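Slide 1. Rillcombe Tenants' Advice, annual talk. Free legal help with housing. We saw 200 households this year, 74 of them facing eviction.
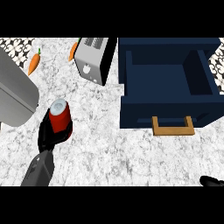 Most repair cases start in the kitchen. Damp, broken units, no hot water. Ask clients to write down each fault by room. Even a worktop like the marble one on the slide goes on the list if it is damaged.

Slide 2. Nendell office opens in May, 3 desks.

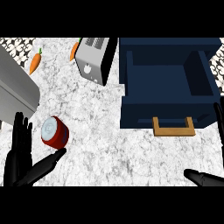
Rent for it is covered by the Biswas grant. Pause for questions on funding.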